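4.2 Ticket Sales and Match Placement

The second part of the analysis concerns the order of matches on independent wrestling cards and its relation to how long spectators stay in the building. The data come from 11 events promoted under the Brumex name at two venues, the Ovthorpe hall and the smaller Trodivholm gymnasium. All events were held on a single evening, had one intermission, and were sold as general admission with a limited block of reserved ringside seats.

Paid attendance was taken from the promoter's door sheets. The largest house was 204 and the smallest was 98. Complimentary tickets were excluded, as the two venues recorded them differently and the Trodivholm sheets do not separate guests of the wrestlers from guests of the hall. Departures were logged at the main exit by a clerk who entered a time for each person leaving without a re-entry stamp. Apaza and Yip (Section 2) used the same procedure for amateur boxing, with a shorter card and no intermission.

Each card was coded by match type (singles, tag team, multi-person), by the presence of a title at stake, and by whether at least one participant lived in the county. The last variable, referred to below as the local variable, was coded independently by Brøndum and Yupanqui from the printed programs. The two coders disagreed on one wrestler, who had moved during the season; he was coded as local for events before September and as non-local afterward.

Early departure was highest in the period directly after intermission. The effect was weaker when a match with a local participant opened the second half. Title matches placed in that position showed no comparable difference. We read this with caution, since promoters tend to schedule local wrestlers after intermission when they already expect a large number of family members in the hall, and the door sheets carry no information about who came to see whom. The multi-person matches were too unevenly distributed over the cards to be treated separately and were merged with the tag team matches in Table 3.

One event was removed from the departure analysis. On that card the main event for the Chávez belt was moved to the first half after a travel delay, and an announcement to that effect was made at the door. Paid attendance for the event is retained in the totals. The remaining 10 events form the basis of Table 3 and of the regression in Section 4.3.

Merchandise revenue was available for Ovthorpe only. Tables were run by the wrestlers themselves, and the amounts reported to Iturra were rounded by the sellers. They are given in the appendix and are not used in any test.

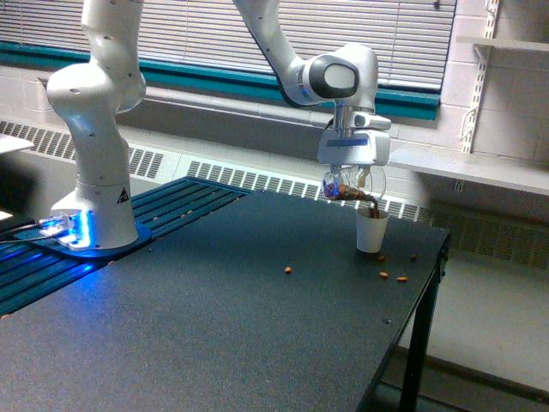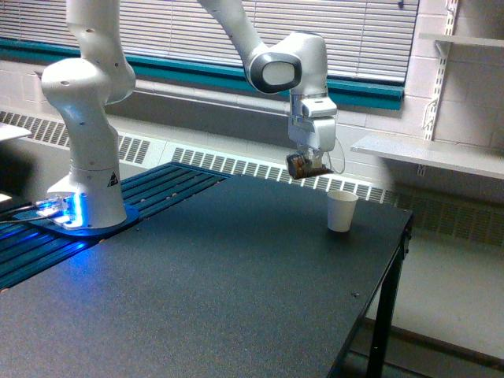
Figure 4. White robotic arm with a blue glow at its base.

Does an earlier main event reduce the number of spectators who leave before the end of the card?

The present data cannot settle this. Only one card had its main event in the first half, and it was excluded from the departure analysis because the change had been announced at the door.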